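Last touched 30 December 2019, in between leftovers.

# Covimia - what I eat and what it costs

I started writing down my food shopping in August and it got out of hand. Covimia is the result: one CSV, 227 rows, one row per thing bought. Most of it comes from Drasero, the big shop near me, and the rest from the Troltisitz market stalls.

Fruit takes up far more rows than I expected (I blame the kiwis).
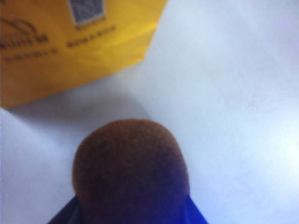

## Columns

- `item` - plain name, lower case, no plurals
- `shop` - `drasero`, `troltisitz` or `other`
- `price` - in pence, so 300 means three quid
- `grams` - blank if I forgot to weigh it, sorry!
- `eaten` - yes, no or partly

## Things to watch for

- 19 rows have no price. I lost the receipts, and I'd rather leave a gap than guess.
- Kiwis are priced each, grapes by the bag, so work out your own price per gram before comparing them.

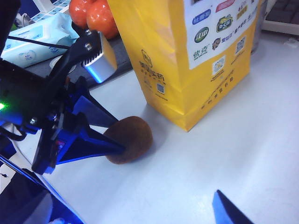 - Anything over 3,000 pence is a bulk order, mostly rice. Drop those first if you want averages.

## Using it

Do what you like with it. I load it with Fu, my little script in the same folder, but any spreadsheet will open it. If you spot a typo, open an issue and I'll fix it when I next sit down with the receipts.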